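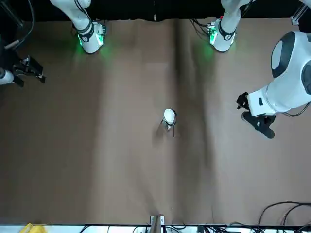 Brown paper over a tabletop, with soft wrinkles and one long crease.

6 min read

Paper and Packaging, Unit 2: Brown Paper, Grain and Creases

A few of you asked for these notes in writing after I talked too fast last time, so I've typed them up more or less the way I say them. Bring them to the October workshop, along with a pencil and a ruler you don't mind getting glue on.

Why it's brown

Wood is mostly cellulose, which is the stuff we want, held together by lignin, which is the glue. To make kraft paper the mill cooks wood chips in strong chemicals until most of the lignin lets go. The long fibers come out in pretty good shape, and that's where the strength comes from ("Kraft" is the German word for strength – you'll see it on the exam and you'll thank me). Some lignin stays behind and gives the pulp its color. If you want white paper you have to bleach it. Brown paper skips that step, so please don't write "dyed brown" in your reports! Most of it hasn't been.

One thing I forgot to say in class: recycled brown paper has shorter fibers, as every trip through the pulper wears them down a little. Two sheets can look like twins on the shelf and tear very differently.

Weight

We measure paper by grams per square meter, written gsm. The Mondetard rolls in our cupboard are 100 gsm, a nice middle weight for wrapping and pattern work. The Asico rolls are thinner and I mostly use them for stuffing boxes. Heavier paper isn't always the better choice. A heavy sheet fights you at the corners, and if you score it badly the outside of the fold cracks.

To check the weight yourself, cut a square 100 mm on each side, weigh it in grams, and multiply by 100. Use the small scale for this. The parcel scale can't feel one square of paper, and last year I got a whole stack of reports saying the sheet weighed zero.

Grain

On the paper machine the wet pulp is moving forward the whole time, so more fibers end up pointing along the roll than across it. We call that the machine direction, or just the grain. Paper folds more cleanly along the grain and tears straighter along it too. It also swells more across the grain than along it when the air gets damp, and that's the reason glued boards bow. 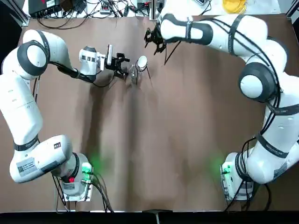 Photo: Madhu Semwal

Try the tear test first. Tear one strip from the top of your sample and one from the side. The straighter tear is running with the grain. Then try the bend test – roll the sheet over gently without creasing it, first one way and then the other. It gives more easily when the fold line would run with the grain. I like the bend test better because you still have a whole sheet at the end.

If your two tests disagree, go with the bend test and write down that they disagreed. I'd much rather read that than a tidy answer.

Creases, and getting rid of them (sort of)

A crease is damage. The fibers on the inside of the fold are crushed, the ones on the outside are stretched, and some of the bonds between them break. You can flatten the sheet but you can't put those bonds back, so it will always want to fold there again.

Soft wrinkles are another story. Those often relax if you mist the back lightly, lay the sheet between clean blotters and leave it under a board overnight. I've used an iron on low with a cloth in between and it does work, but check the sheet has no wax or plastic coating first. I didn't, once, and the Vaughan studio still has that iron.

For the workshop

Cut your sheet 700 mm long, with the grain running the long way. Mark the grain with a pencil arrow before you cut anything else off it. We're in Stodora, room 738, and the door sticks, so push.

Read the chapter on scoring before you come. You can skip the part on corrugated board for now, we'll get there in Unit 4.

Sign up for our newsletter to get new course notes by email.

Contact | Copyright Madhu Semwal | Back to top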